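3.2 Looking after the two-arm cell

I promised in Section 1 to be frank about upkeep, so I'll start with the boring part. The Gevville cell is two black arms facing each other over a butcher-block table, and for bag handling (our favourite headache) most of my time went into keeping those arms where I thought they were. We clamp the bases at the table edge and check them every 60 episodes. At Stironport we'd been doing it weekly, and by September the data had a wobble you could see in the plots!

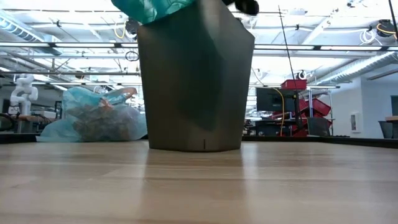 The fix was pretty dull. I put a paint-pen line across each clamp bolt, and if the line has split, the arm gets re-zeroed before anyone records anything. Re-zeroing takes 36 seconds with the Ritchie script, so there's no excuse for skipping it (I skipped it twice, see Table 4).

Gripper fingers were the next worry. Thin plastic film is slippery stuff, and once the fingers get a bit of grime on them the bag just slides out as the arm lifts. We wipe them with isopropyl at the start of each session and swap the pads after 3,000 closures, well before they go shiny. 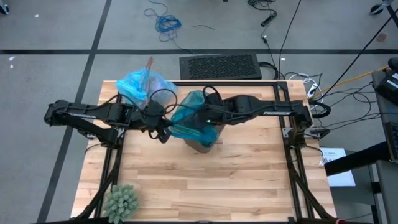 Cables deserve a whole paragraph of their own, I reckon. Each wrist needs enough slack to roll right over, but a loop that's too generous will catch on the other arm when both grippers work close together, and that was behind nearly all of our emergency stops. I ended up setting the loops with both arms reaching into the same back corner, the worst pose we use, and only then doing up the ties.

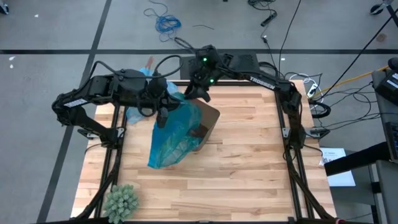
After that change we logged 1,217 episodes without a snag, over the same mix of bags, boxes and paper. Camera alignment is checked against the Andov target whenever the table gets bumped, and the last full recalibration was on Sat 29 March. I've left the per-joint offsets out of this section; they're in Appendix B, along with the colour settings.

Figure 3. The bag-handling work at Gevville.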